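Leave the Olldale road alone

The council wants to widen the road from Olldale to Drarnora. The scheme would add a second lane each way for most of its length, and the consultation closes on Sunday. I have driven that road to work for 18 years and I hope they drop it.

The case for widening rests on the morning queue. There is a queue, and I sit in it. But it forms at the Halás junction, where three roads meet at one set of lights, and it would form there just the same if the road behind it were twice as wide. Drivers would reach the back of it sooner and wait longer.

Darnura went through this 12 years ago. The bypass was quick for 2 summers. Then the new estates filled up, the bus was cut to one an hour, and the traffic went back to what it had been -- only with more cars in it.
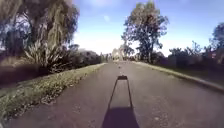
Issue 1479

What would help is dull. Retime the lights. Run the early bus again, and let it stop at the school. Mend the worn surface before laying any more of it. Marcela Štefanec put most of this to the parish meeting in November, with costs, and was told it would be noted.

The verges matter too. Trees and hedges take decades to grow back, and the planting shown in the plans is mostly grass. I would put up with up to ten minutes in a queue to keep them.

Responses can be handed in at the library until it shuts at five. Mine went in last week.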